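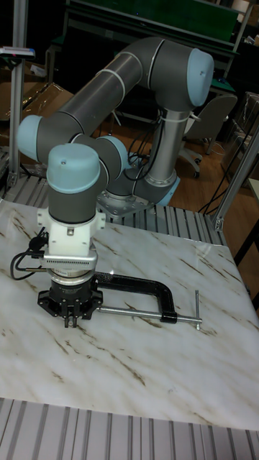

Figure 2.1. White tabletop with a marble pattern.

Chapter 2
Surfaces and Their Care

In the first chapter we learned how a room is measured. Now we turn to the surfaces which people touch every day: tables, counters, shelves and window sills. A guest may forget the color of the walls, but he will remember a sticky table.

Natural marble is a soft stone compared with granite. It consists mostly of calcite, and calcite reacts with acids. A few drops of lemon juice or vinegar can leave a dull mark, which is called an etch. An etch is different from a stain. A stain is color that has gone into the stone, while an etch is damage to the polish itself, and washing will not remove it.

Many tabletops only carry a marble pattern. The pattern may be printed on a film or a laminate, or pressed into a sheet. Such tops usually resist acids better than the stone, but they can suffer from heat and from sharp tools. The student must therefore find out the material before choosing a cleaner.

In the town of Vastutport, the Eide guesthouse replaced its breakfast tables one August. The old tops were of real marble and had 85 etch marks, all of them written down by the staff. We will return to this list in Section 2.3.

Key words: calcite, etch, stain, laminate, sealer

2.1 How to recognize the material

Begin with the edge of the top. In natural stone the veins usually continue over the edge and down the side.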